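Keeping a game console and its bits in decent shape

I've had the same console under my TV for years, and before that it was a Jamard handheld with a cracked hinge, so I've cleaned a lot of fluff out of a lot of vents by now. My routine is pretty lazy, but it works for me!

Unplug everything first. I go over the vents with a soft dry paintbrush, then a short puff of canned air with the can held upright. Don't vacuum them (I did it once and it scared me).

For sticky controllers I use a cotton swab barely damp with rubbing alcohol and run it round the edge of each button. A wooden toothpick gets the gunk out of the seam - go slowly and you won't scratch anything.

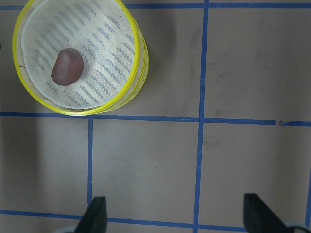
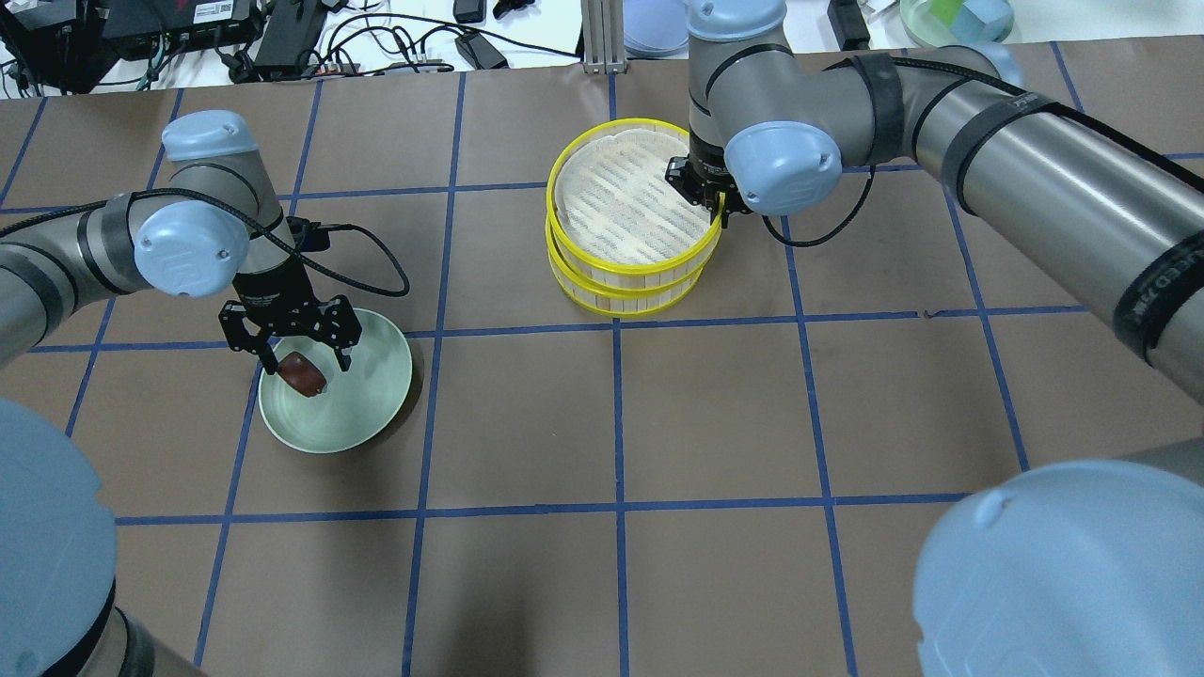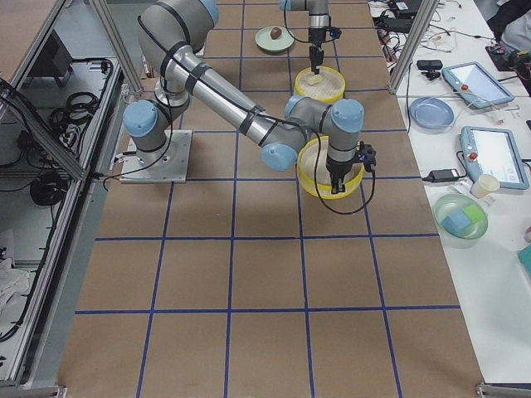

Cartridges next. Please don't blow into them, I know we all grew up doing it. Swab the contacts, let them dry for 2 minutes, and try again. My old copy of Grondodwood refused to load all winter and that was all it needed.

Discs get wiped straight out from the middle to the edge with a microfiber cloth, never in circles. I have 141 games on my shelf and the only one I've really ruined is Flurnolport, which I scrubbed with a paper towel like an idiot.

Oh, and cables! I coil mine loosely and close them with a strip of Velcro, then write the name of the console on a bit of masking tape. Tight knots near the plug killed two of my chargers. I do the whole lot again in April, when the windows are open and the dust can go somewhere else.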